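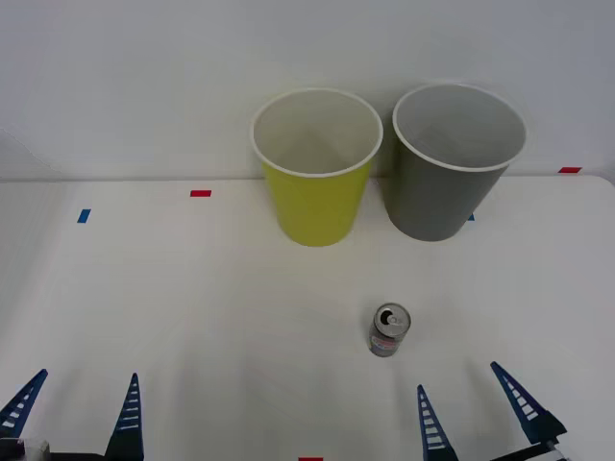

Two tumblers, yellow-green and gray, both white on the inside.

The first thing Esperanza Kasprzak does when you walk into her kitchen in Tuldale is hand you a cup of cold barley tea. The second is ask what you taste. I said toast. She grinned and said, "Good, now wait." And there it was, a sweetness at the back of the tongue, a bit like the crust of a cornbread!

Barley tea is having a lovely moment in the Sturley valley, where 103 people signed up for her roasting class in September. It takes no sugar, has no caffeine, and costs next to nothing to make at home. You need hulled barley, a heavy skillet and some patience. Keep the grains moving over medium heat until they turn the brown of a walnut shell (go past that and it gets bitter fast). Simmer a handful in a big pot of water, let it cool, strain it, and chill it overnight.

Arlo Fitzsimmons, who grows barley on the north side of the valley, roasts his much darker and drinks it hot at 6 in the morning. Kasprzak thinks he burns it. He thinks hers tastes like cereal water. I went back and forth between the two all weekend and I'm still not sure, though I did come home with a sack of his grain and have been roasting every other night. My last batch had a little orange peel in the pot. Try it with a strip of lemon, too.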